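### 4.2 Visitor attention in the transit display

The second display considered in this study was installed in the departures hall at Tinell, in the passage between passport control and the gates. It showed reproductions of landscapes and village subjects by the painter Plodetti, hung in two rows and lit from the ceiling. Unlike the museum loan discussed in Section 4.1, it had no entrance, no ticket and no set route. Travelers met the pictures on the way to somewhere else, and many had luggage with them. A total of 3397 passages through the hall were logged in October, and 168 travelers agreed to answer a short set of questions at the gate.
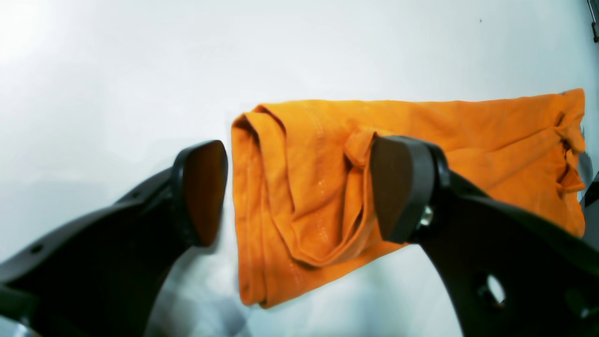

Figure 4. Orange cloth on a white surface.

One respondent held that the labels were the real obstacle: a person with a suitcase will look at a painting from the middle of the hall but will not walk to the wall to read who made it. Similar remarks appear in 11 of the written answers. They agree with the earlier findings of the Kratochvíl survey of public art in railway stations, in which short titles set in large type were read more often than full captions.

The answers also show that recognition matters less than the organizers had expected. Travelers who had never heard of Plodetti were as willing to name a favorite picture as those who knew the work well. The harvest scenes were named most often, followed by the winter road. Portraits were seldom chosen — a result that may reflect their place at the far end of the passage, where the hall narrows and the flow of people quickens. 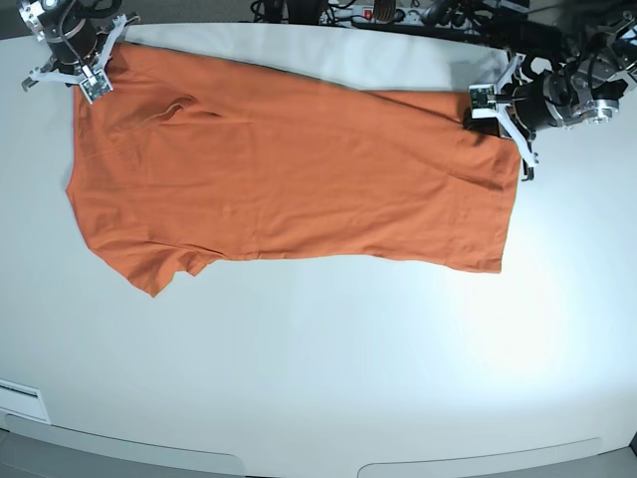
The position of a work therefore has to be treated separately from its subject. For this reason the hanging order was changed 2 times during the month, and the portraits were moved to the wall facing the seats. After the first change they were mentioned more often, although the harvest scenes kept their lead. The second change, which placed the portraits beside the winter road, had no clear effect on the answers.

The Nultum guidelines for temporary displays advise that works in transit areas be grouped by color and size. The present results neither support nor contradict that advice, as all reproductions at Tinell were printed in a single format. They do suggest that seating should be planned together with the hanging — a matter left to the airport operator in this case, and taken up again in Section 5.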